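Search this site Search Go

Basket swap fills the old feed store in Salem

By Saskia Hoani

If you have a wicker basket sitting in a closet with nothing in it, you are in very good company. The first Salem basket and toy swap brought in 181 baskets over one weekend in April, and the organizers liked it so much that they are doing it again, this time with repairs, a drop-in weaving table and a lot more room to park.

I went in April meaning to stay for half an hour. I stayed until they started stacking the chairs! People had come with picnic hampers, bread baskets, bike baskets with one strap gone, a cradle, and a fishing creel that had spent most of its life on a nail in somebody's barn. The rule was simple enough. Bring a basket, take a basket, and if you have toys that are clean and in one piece, bring them along in the basket you are giving away.

That last part turned out to be the best idea of the weekend. A basket with a ball or a few blocks in it went off the tables much faster than an empty one, mostly in the arms of people under the age of seven. By Saturday afternoon the toy end of the hall was three deep, and the grown-ups were standing at the other end talking about handles.

The Ometti workshop, which has been teaching cane and willow work in the back half of the feed store for four winters, looked over everything that came through the door. Their menders sorted the baskets into ready to go, needs an evening, and good for parts. Only two went straight to parts. Everything else either found a new home that weekend or went up on the shelves to wait for a mender with free hands.

I had never looked hard at a basket before, and I have looked hard at plenty of them now. A lot of what gets called wicker is a way of working and can be done in all sorts of stuff - willow, rattan, cane, even twisted paper. The menders will happily tell you all this while they work, and they would like you to hold the flashlight while they do it. Put a light behind a woven wall and you can follow a single strand for a long way, and you can see very quickly if one has slipped or snapped.
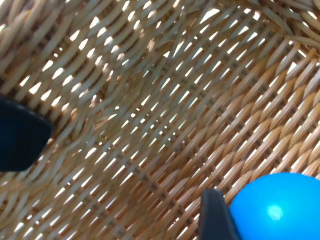
6 min read

Rattan and cane are what the Ometti people love best, and after an afternoon with them I can see why. The color is never one color. You get pale straw next to honey next to a deep caramel brown, sometimes in the same few inches, and where the light gets in through the gaps the whole weave seems to wake up. The strands sweep around in a curve in one part of a basket and then settle into tight, straight rows in another. Somebody had to bend every one of those by hand.

The place where one run of weaving gives way to the next is worth checking on any old basket. Run a fingertip along it gently. If it catches, there is a loose end, and a loose end is an easy fix when you get to it early. Leave it for a year with a child pulling at it and you may be looking at a new side.

The new swap will have a table for just that sort of small repair. Bring the basket in empty of anything you care about, put your name on the tag, and a mender will either do it while you wait or tell you when to come back. There is no charge for tucking in ends or replacing a few strands. Bigger jobs, such as a whole rim or a base, will be quoted on the spot, and you are free to say no and take the thing home as it is.

Cladberg, the hardware store on the corner, is giving the tags, the twine and the soaking tubs. The tubs matter more than you might think. Dry cane can crack when you bend it, so new strands get a good soak before they go anywhere near a basket, and in April the menders were borrowing mop buckets from the kitchen. They have asked me to say thank you for the mop buckets, which have been returned.

The drop-in table is the other big addition, and it's the one I'm most excited about. Anybody can sit down and weave a small round mat, a bit bigger than a saucer, with a helper at each end of the bench. The pattern is plain over and under. It sounds like nothing at all and it is completely absorbing. I made a practice one last week and it came out closer to an egg than a circle, and I have put it under a plant where I can see it from my desk.

Children are welcome at the table if they can sit with an adult. For the ones who can't sit at all, there will be a tossing game along the far wall, with soft balls and some of the wider baskets from the needs-an-evening shelf. I'm told the baskets don't mind.

Space for donated toys is bigger this time too. Balls, blocks, wooden trains, stacking cups and dolls are all fine. Please leave out anything that takes batteries, anything with a missing wheel, and puzzles, unless you have sat down and put the puzzle together first. Stuffed animals should be washed. Toys left over on Sunday will go to the Rosta playroom, which has a wall of low shelves and a standing need for things to put on them - and yes, they would like some of the baskets as well.

A few notes on cleaning, as this was the question I heard most in April. Dust a woven basket with a dry paintbrush, going along the strands and then across them. If it's sticky, use a cloth that has been wrung out hard, with a drop of dish soap, and let the basket dry in moving air and out of full sun. Crumbs in the bottom will usually come out if you turn it over and pat it like a baby. Don't pick at them with a knife. I watched a mender's face when a man described doing this, and I wouldn't wish that look on anyone.

The organizers have set themselves a target of 1,000 baskets passed along by this time next year, counting both swaps and whatever goes out from the workshop shelves in between. I think they'll make it. I have taken two home already, which is not quite how the rule works, and I'm bringing both of them back with something in them.

The swap takes place at the old feed store, in the main hall, on Saturday and Sunday of the second weekend after the holiday. Doors open at ten and the repair table takes its last basket at three. Admission is free. There is a ramp at the side entrance, and the gravel lot next door will be open for parking both days. Coffee and lemonade will be on sale in the kitchen.

To give baskets ahead of time, leave them on the covered porch at the Ometti door on any weekday afternoon. Tie the lid down if there is one, and please don't leave them out in the rain.

Posted Jun 30, 2026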